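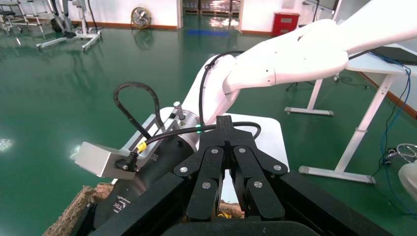
Chapter 2
Quoting a Charter

April
By Hedvika Kuruc

Chapter 1 dealt with the vehicles a charter company owns and the licenses it needs before it can carry a paying passenger. This chapter deals with the quote. A quote is the first document most customers receive, and in a small company it is often the only one they read before the bus arrives. If it is wrong, the trip will usually lose money or cause an argument.

By the end of the chapter you should be able to take a trip request over the phone, work out the hours and miles the vehicle will be in use, apply a rate, and write the result in a form the customer can accept or refuse. Rates for airport shuttles and other regular runs are left for Chapter 5. They are built up in a different way and the arithmetic here will not fit them.

The request

Most of the examples in this chapter use Dutell Coach, a company with minibuses and full-size coaches that works mainly for schools, churches, and wedding parties. In the first example a customer calls at ten in the morning and says she needs "a bus to the lake and back" for a family reunion. A new agent at Dutell might be tempted to look up the lake on the map and read her a price. The price would be a guess. The agent does not yet know how many people are going, where they will be picked up, whether the driver is expected to wait, or whether there is a cooler, a wheelchair, or a seven-piece band to load.

The request form at Dutell asks for the following, in this order:

Name and phone number of the person who will be on the trip
Name and phone number of the person who will pay, if different
Pickup address and time
Every stop, with arrival and departure times
Final drop-off address and time
Number of passengers
Luggage and equipment
Access needs

The first two lines are often the same person. When they are not, the form saves a good deal of trouble later. A bride's uncle may pay for the coach and never see it, and the driver who is standing outside a locked church hall at nine at night needs the number of somebody who is there.

Ask for the street address of the pickup point even when the customer gives a well-known name. "The high school" may have a front drive where a coach can't turn. "The hotel" may have two buildings with a parking garage between them.

Garage to garage

The customer thinks of the trip as starting when the passengers get on. The company has to think of it as starting when the vehicle leaves its own lot and ending when it gets back there. This is called garage-to-garage time, and it is the figure that the driver's pay, the fuel, and the vehicle's next booking all depend on.

The part of the trip with no passengers aboard is called deadhead. In the reunion example the coach travels from the Dutell lot to the pickup point, takes the family to the lake, waits, brings them back, and returns to the lot. The first and last legs are deadhead. Together with the loaded legs they come to 154 miles. If the agent quotes only the loaded miles, the company pays for the rest.

Companies recover deadhead in different ways. Some charge for it openly as a line on the quote. Others fold it into a higher hourly rate and a minimum number of hours. Customers tend to complain about the first way and not to notice the second, but the first is easier to defend if a customer asks why a neighbor paid less. Dutell shows it as a line. Gurance Charter, which appears in the exercises, uses a minimum.

Time on the quote also has to include the pre-trip inspection, fueling, and cleaning. These are small on any one job — a new agent will leave them off and feel that nothing was lost — but over a season they add up to many paid hours with no income against them. Put them in every time. 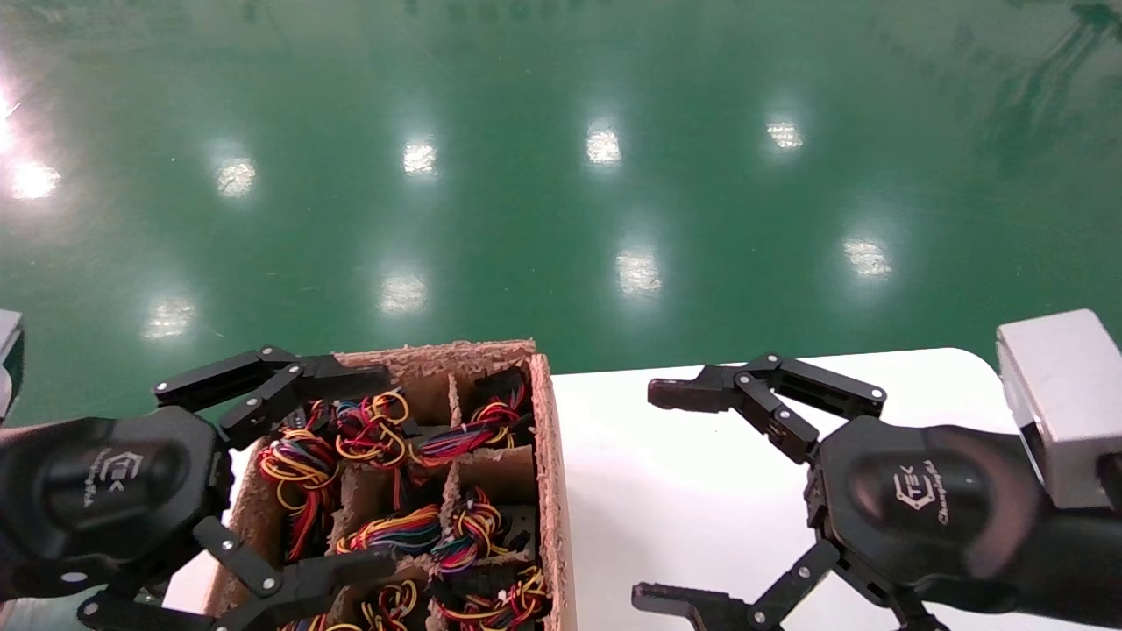 Overhead lights reflected in a glossy green floor.

Choosing the vehicle

The number of passengers sets the smallest vehicle that can do the job. It does not always set the right one. A group that fills every seat will be uncomfortable on a long ride, and the luggage space on a full minibus is less than customers expect. Ask what they are bringing before you offer a vehicle. Golf clubs, folding tables, and musical instruments take up seats if there is no hold underneath.

Going up a size costs more in fuel and, in many places, calls for a driver with a different class of license. The agent should check that such a driver is free before the larger vehicle is mentioned to the customer. An offer made on the phone is hard to take back.

Two small vehicles can sometimes do the work of one large one. This suits wedding parties, where part of the group wants to leave early. It means two drivers and two sets of deadhead, so the price is nearly always higher, and the customer should hear that in the same sentence as the offer.

Hours of service

A driver can only be on duty for so long before a rest is required by law. The limits depend on the vehicle and on where the trip runs, and they are set out in full in Chapter 3. For quoting, it is enough to know that a long wait at the destination normally counts toward the driver's day. A family that wants to leave at six in the morning and be home at midnight has asked for a trip that one driver can't do. The agent can offer a second driver, a hotel room, or an earlier return. All three have a cost and the customer has to choose.

Applying the rate

Once the hours, miles, and vehicle are known, the price itself is simple. Most companies work out an hourly price and a mileage price and charge whichever is greater. Short trips with long waits come out higher by the hour. Long trips with short waits come out higher by the mile.

Suppose the hourly price for the reunion trip comes to $1,000 before extras. The extras are parking at the lake, a toll each way, and the driver's meal. They should be listed one by one. Some companies add the driver's gratuity as a fixed percentage, and some leave it to the passengers. Either is acceptable, but the quote must say which. A customer who has tipped the driver in cash and then finds a gratuity on the invoice will not call again.

Taxes and permit fees go last. Do not quote a price "plus tax" over the phone and leave the customer to work it out.

Writing it down

Everything said on the phone goes into a written quote, sent the same day. Booking software will do much of this. The Hideo system used at Dutell fills in the mileage and the rate from the request form and produces a page the agent can send. It will also send a page with the wrong pickup address if that is what was typed, so the agent reads it through first.

A written quote should carry an expiration date. Fuel prices move, and a vehicle that is free in April may be spoken for by the time a customer has talked to all her cousins. It should also state the deposit, the date the balance is due, and what happens if the customer cancels. Holding a vehicle without a deposit is a favor. It should be done rarely and for a fixed time, with the hour of release written on the booking.

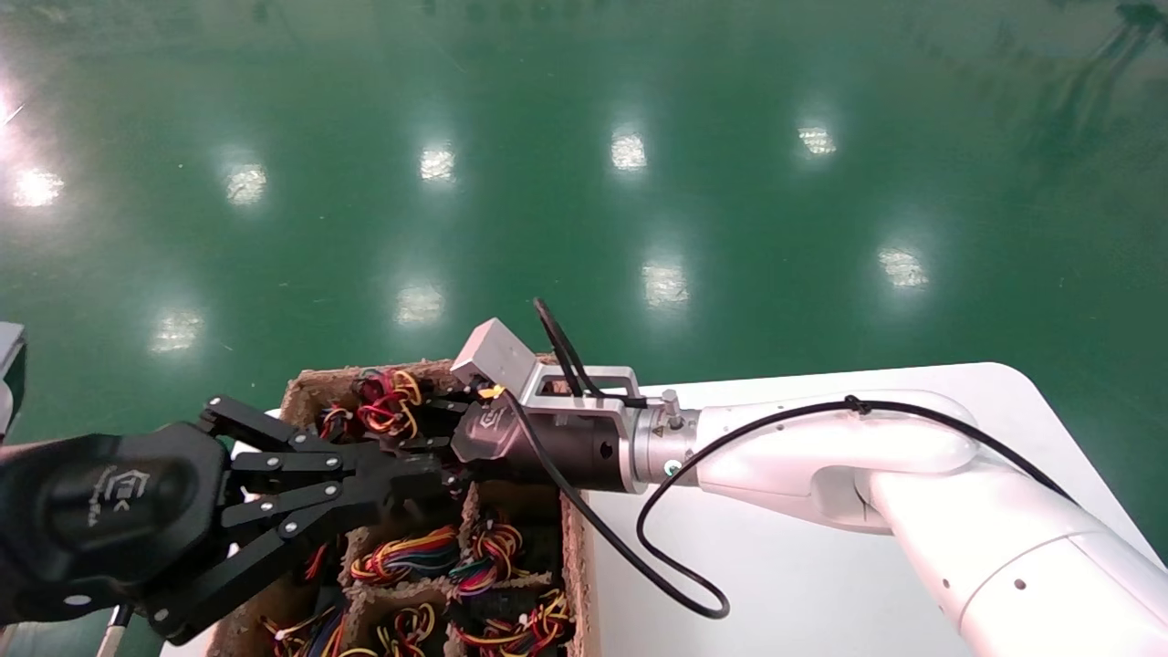 The last thing on the page is the overtime rate. Groups run late more often than they run early, and the driver is in a poor position to settle a price in a parking lot. With the rate already printed and signed, the driver only has to note the time of return.

Terms used in this chapter

Deadhead: travel with no passengers aboard, between the lot and the first pickup or between the last drop-off and the lot.
Garage-to-garage time: the full time a vehicle is away from its lot on a job.
Minimum: the smallest number of hours a company will charge for.
Release: the time at which an unpaid hold on a vehicle ends.
Spot time: the time the vehicle must be in position at the pickup, normally earlier than the pickup time itself.

Before you read on

Call or write to a charter company near you and ask how it charges for deadhead. Then fill in the Dutell request form for a trip you have taken yourself and mark any line you could not answer. Keep the form. It is used again in Section 2.1, where the reunion trip is worked through line by line with the Gurance minimum in place of the Dutell mileage charge.

Related chapters
Chapter 1: Vehicles, Licenses, and Insurance
Chapter 3: Driver Hours and Rest
Chapter 4: Deposits, Contracts, and Cancellations
Chapter 5: Shuttles and Regular Runs
Course 101 reading list

Comments

Bohumila Hájek
I used this with my evening class and the request form was the most useful part. Could you add a line for the name of the venue contact? We have had drivers turned away at the gate when the passenger in charge didn't pick up.

Qian
Is spot time counted in garage-to-garage time? It's in the list of terms but I couldn't find it in the chapter.

Hedvika Kuruc
Yes, it is counted. The vehicle has already left the lot by then. I will put a sentence in the garage-to-garage section.

ridgeline_bus
We stopped showing deadhead on a separate line years ago and went to a five-hour minimum. Fewer phone calls. We do lose the small church jobs to the guy across town, though.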